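Demonstration collection (robot learning)

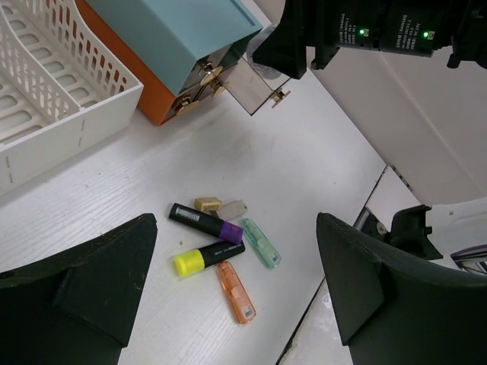

Demonstration collection is the recording of worked examples from which a robot control policy is trained. An operator drives the arm through a task, and the system stores camera images together with joint positions and gripper opening at each time step. One complete run is called an episode.

Methods

In leader-follower teleoperation, the operator moves a small arm and a larger one copies it. In kinesthetic teaching, the working arm is pushed by hand. Handheld grippers with a built-in camera need no arm during recording, but their data must be converted to the joint layout of the target robot.

Tabletop sorting

Small stationery is a common subject. Highlighters, erasers and lighters differ in shape and in how they roll, and translucent plastic is difficult for depth sensors. A wrist camera keeps the fingertips and the objects in the same view, though the fingers may hide the object at the moment of grasp.

The Kullby protocol, written by Isauro Huerta and Yung-ching Kan, uses 19 start layouts with five episodes each. Object positions are changed between layouts, while containers may stay in place. Two operators share each layout to limit the effect of personal habit.

Rejection

Episodes are commonly discarded for dropped frames, clock drift between cameras, or long pauses by the operator. Failed grasps followed by a recovery are kept in some collections. The Hurberg set labels them separately; the Sturnden set removes them.

See also: Behavior cloning; Teleoperation; Ocampo gripper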